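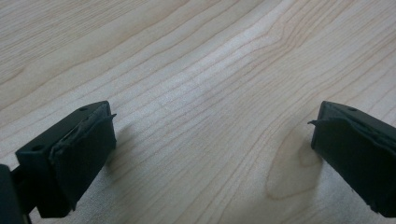
SLIDE 1 – Hello, who we are

Say name, say Kornari robotics club, Plostari. Thank Odette Baudry for the slot (she moved us up from the afternoon, say so).
Talk is 20 minutes. Ask them to hold questions except short ones.
Title picture is our gripper. Two fingers, black pads, pads are peeling at the top corners – come back to that on slide 4. Don't get into it now.

SLIDE 2 – The task

Grellden student challenge. Pick up small household things, put them down somewhere else, don't drop, don't crush.
You teach it by hand first. One student holds the gripper, does the move, over and over. Then the arm has a go.
Our arm is called Husar. Relu named it, skip the story unless somebody asks.
Mention we started in September with nobody who had coded before except Tudor.

SLIDE 3 – What we did each week

Tudor Surdu – software and logging.
Margareta Matei – task list, which object, which start position.
Relu Anghel – hardware, spare parts, all the swearing.
Me – most of the hand demos, plus the paperwork.
1091 demos kept. Let the number sit a second. Over 20 thrown out in one evening becuase the clock on the laptop was wrong. Point at Tudor, he's fine with it.
Tip for other clubs – write the object name down BEFORE you start, not after. We lost a whole set of "spoon?" files.

SLIDE 4 – Pads

Go back to title picture here. Click back, don't scroll.
Black pads, soft stuff, on the inside ends of both fingers. See the little flaps curling in at the top, one on each side. Edges ragged too, layers coming apart.
Question we keep arguing about: change pads mid-season or not? New pad grips differently, so the old demos may not match. Worn pad could be just as bad, it keeps changing on you.
Relu says change both together, always. Margareta wants a fixed number of demos and then swap, no debate. I was for glue. Lost the vote.
What we do now – look at both pads at the start of each session, write it in the log, one line. Takes no time.
ASK THE ROOM: what is everyone else using? Really want answers, pen ready.

SLIDE 5 – Things that went wrong

Keep this quick.
– opened too slow, Husar learned to open too slow
– left-handed and right-handed demos mixed, no label
– Duarte Marinho visited and showed us we were resetting objects to the same spot every time. Painfull but right. Thank him, he's in row 2.

SLIDE 6 – Next

Softer objects. Bread rolls, a sponge, socks.
Younger kids doing demos – need a shorter session plan, Margareta is writing one.
Would like to swap data with another club. Say it twice.

SLIDE 7 – Questions

Likely ones: cost (give the range, not the receipts), age limit, can we borrow the log template (yes, ask Tudor).
If it goes quiet ask about pads again.
Next open session Saturday, May 3, 2025, same building, side door. Leave the slide up while people pack.
Get the adapter back!!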